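Jatex peel-and-stick wallpaper, six months in

I put this up in my breakfast nook back in November and promised I'd report back, so let's go! I bought 16 rolls (too many, I can't do math in a store) and did the whole job over one long weekend with my neighbor Kenza Amrani holding the top edge and giving opinions.

The good: it really does slide around before you press it down, so you can fix a crooked strip without crying. The pattern lined up fine once I quit trusting the little printed marks and just went by eye. Steam from the kettle hasn't lifted a thing.

The not so good: the backing paper tears if you pull it fast, and one seam by the window keeps popping open. I've glued it twice. I also paid $87 for the "pro" smoothing kit, and please don't do that, an old gift card wrapped in a sock works just as well.

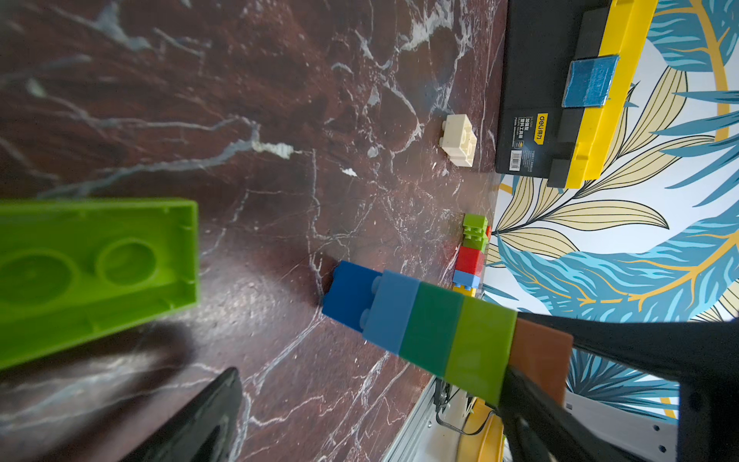
Leaf print next to the maroon marble table

Would I buy it again? Yep, for a small room. For a big wall I'd probably call a pro. Four stars from me, and I'm already eyeing the hallway.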